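Informe de avance – Programa de turismo de verano y rutas de montaña
Periodo cubierto: de enero a abril
Elaborado por Ximena Farías, coordinación del programa
Destinatario: Fondo Softić para el Turismo Rural

1. Situación general

El programa entra en su segundo año con las tres rutas de Clullard señalizadas y abiertas, y con la red de alojamientos familiares casi completa. Queda pendiente el tramo alto de la ruta del collado, que depende de un permiso de paso todavía sin firmar. El resto del calendario se mantiene como se aprobó en la solicitud, salvo dos cambios que se explican en el apartado 4.

En estos meses el trabajo se ha concentrado en preparar la temporada: revisión de senderos, formación de anfitriones, acuerdos de transporte y puesta en marcha del sistema de reservas Wirix. Las visitas de invierno fueron pocas, como estaba previsto, y sirvieron sobre todo para probar el servicio de traslado desde la estación de autobuses.

2. Rutas y señalización

Tihomir Angelovski recorrió las tres rutas en marzo y volvió a subir en abril, cuando se retiró la nieve de la vertiente norte. La ruta del lago y la de los molinos están en buen estado. En la del collado hay un desprendimiento pequeño antes del refugio de Olirard, a 1822 metros de altitud, que obliga a dar un rodeo por la pista forestal. El rodeo está marcado con estacas provisionales y añade cuesta, por lo que hemos subido la dificultad de la ruta en el folleto de «media» a «media-alta».

Se han colocado 63 postes nuevos con distancia y tiempo de marcha. Los tiempos del primer año eran demasiado optimistas y varios visitantes se quejaron de ello en las encuestas. Los actuales se midieron con un grupo mixto, con paradas incluidas. Faltan los paneles de cruce en el valle bajo, que la imprenta entregó con un error en el nombre de una de las fuentes y hubo que devolver.

El refugio de Olirard abrirá a mediados de junio. La cocina funciona y el depósito de agua se limpió en abril. La estufa del comedor tira mal con viento del oeste y habrá que cambiar el último tramo de chimenea, gasto que cabe en la partida de mantenimiento.

3. Alojamientos

La red cuenta ahora con 15 casas, que suman 72 plazas. Dos familias se han incorporado desde enero y una se ha dado de baja por obras. Ermira Gashi las visitó todas y rellenó con cada una la ficha de condiciones mínimas: agua caliente, ropa de cama, calefacción en habitaciones, desayuno y horario de llegada. Las fichas están archivadas y pueden consultarse.

El punto más débil sigue siendo el desayuno. Hay casas que lo sirven muy temprano y otras que no lo tienen listo antes de las nueve, cuando los grupos de la ruta larga ya deberían estar caminando. Se ha acordado una franja común, de siete a nueve, y la posibilidad de dejar preparada una bolsa de comida la noche anterior si el huésped lo pide al reservar. 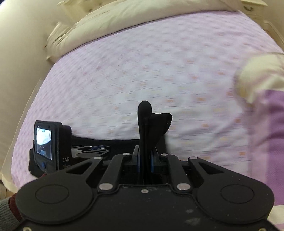 La formación de anfitriones se hizo en dos sesiones, la primera sobre acogida y normativa y la segunda sobre el uso de Wirix. La segunda se quedó corta. Varias familias no manejan el calendario con soltura y siguen apuntando las reservas en papel, con el riesgo de vender la misma cama dos veces. Ermira hará una sesión de refuerzo en mayo, en grupos pequeños y con los teléfonos de los propios anfitriones. Mientras tanto, la oficina de Clullard comprueba las reservas cada tarde y llama a la casa cuando algo no coincide.

Los precios se han mantenido. Algunas familias pidieron una subida para agosto y se les propuso esperar al cierre de la temporada, con datos de ocupación en la mano. Lo aceptaron todas menos una, que de momento sigue en la red.

4. Cambios respecto al plan aprobado

El primero afecta al transporte. La solicitud preveía un microbús propio en alquiler de junio a septiembre. Las ofertas recibidas superaban la partida y, en su lugar, se ha cerrado un acuerdo con Senad Hodžić, transportista del valle, que hará dos viajes diarios entre la estación y el inicio de las rutas. Saldrá a las 8:30 y volverá a las 18:00. El coste es menor – la diferencia se indica en el cuadro económico enviado aparte – y proponemos destinarla a reforzar el servicio en agosto.

El segundo afecta a las visitas guiadas a los molinos. Estaban previstas desde mayo, pero la rehabilitación del segundo molino no terminará hasta finales de junio. Hasta entonces se ofrecerá una visita más corta, solo al primero y a la acequia, con entrada reducida.

5. Promoción

Dragica Omerović ha renovado el folleto y la página de rutas, con mapas descargables y un apartado sobre qué llevar en cada época. Se ha quitado la recomendación de bañarse en el lago pequeño, a petición del municipio. El folleto está en las oficinas de turismo de la comarca y en los alojamientos. La versión en inglés se encuentra en revisión y no llegará a la imprenta antes de junio.

6. Dificultades y próximos pasos

El permiso del tramo alto es el asunto que más nos preocupa. Uno de los propietarios pide una cancela nueva y un compromiso por escrito sobre los perros sueltos. Ambas cosas nos parecen razonables y se le ha enviado un borrador. Si no se firma antes de julio, la ruta del collado terminará esta temporada en el refugio.

Para el próximo periodo están previstos la sesión de refuerzo sobre reservas, la colocación de los paneles del valle bajo, la reparación de la chimenea de Olirard y el inicio del servicio de transporte. La encuesta a visitantes se pasará desde la primera semana de junio, en papel en las casas y por correo tras la estancia.

Solicitamos al Fondo la conformidad con los dos cambios del apartado 4 y, en particular, con el nuevo destino del ahorro en transporte. El siguiente informe se entregará al cierre de la temporada.

Contacto: Oficina del programa, Clullard | © Programa de turismo de verano y rutas de montaña | Volver arriba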